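Crows, and why I stopped putting up the plastic owl

I bought a house in Festavard because it was cheap and had a pecan tree in the yard. The first fall I got 14 pecans. The crows got the rest. I mention this so you know that when I defend crows, I'm doing it as somebody who has lost food to them.

The town has been trying to get rid of its winter roost for as long as I've lived here. The birds come in at dusk from the fields past Isidari, circle the water tower, and settle in the sycamores along Rolland Street. A neighborhood newsletter last winter called them "an invasion." I've lived under the flight path for years now and I don't think the word fits. American crows are native here. They were roosting in this part of the country before there was a street to complain about.

The bird club does a roost count every January and posts the number on the library board. This year it was 2,880. The year before it was 1,758. People at the meeting took that as proof the population had exploded, and one man said there would be ten thousand before long. A roost count doesn't tell you that. Crows move between roosts during the winter, and they come in from farther north when it gets cold. Drumier, the next town over, spent the early winter firing noise cannons at its birds. I can't prove those are the birds we got, but Drumier is a short flight for a crow.

So the plan now is for us to buy noise cannons too, and I suppose send them back.

I'm not going to pretend the mess isn't real. The sidewalk in front of the pharmacy is bad in February. Cars parked under the sycamores need washing more than they should. If I ran a business on Rolland I would be tired of it. But the quote for the noise program was a lot of money for a town with one snowplow, and a pressure washer would deal with most of what people are mad about. The birds leave in March anyway. They pair off, go back to their territories, and you hardly see more than a family group at a time until fall. 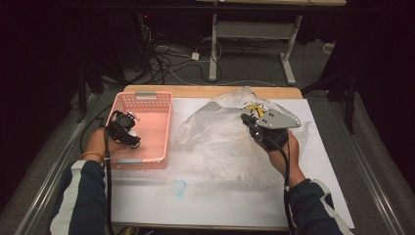
What they eat

The other complaint is songbirds. It's true that crows take eggs and nestlings. So do squirrels, raccoons, blue jays, snakes and house cats. I had a robin's nest in the gutter elbow two springs ago and a crow cleaned it out while I was drinking coffee. I was sorry about it. The robins built again over the garage light and that brood made it.

Most of what I see crows eat is duller than that. They walk the ball field after rain and pull up grubs. They eat waste corn, beetles, french fries, and whatever has been hit on the county road. I've watched a pair work on a flattened possum for most of a morning, stepping off for each truck and stepping back on. Somebody has to clear that up and they do it without a work order.

What I tried at home

For the pecans, I tried the usual things. The plastic owl worked for less than a week, and then one of them sat on its head. Old CDs on string did nothing except flash in my kitchen window. Netting worked on the lower branches but it caught a small bird, and I took it down the same day and haven't put it back up.

What has helped is picking nuts up early and often – every morning once the husks start to split. I get enough for pies now and a few bags to give away. The crows still get the top of the tree, where I can't reach anyway.

I also keep a lid strapped on the trash can. If you have crows in your trash, buy a strap. It will cost less than an owl.

The vote

The council takes up the noise program again next month. I sent a letter, which came to 623 words, and was told letters over 500 don't get read aloud. I've cut it down and sent it again. It leaves out the part about the possum.

If you live in town and would like to see the roost before you make up your mind, go stand by the water tower a little before sunset. They come in low from the west first, then from everywhere. Wear a hat.

Recent posts
Pecan notes, second year
Is that a crow or a raven?
The gutter robins
Cleaning a birdbath in winter
Who keeps digging up the lawn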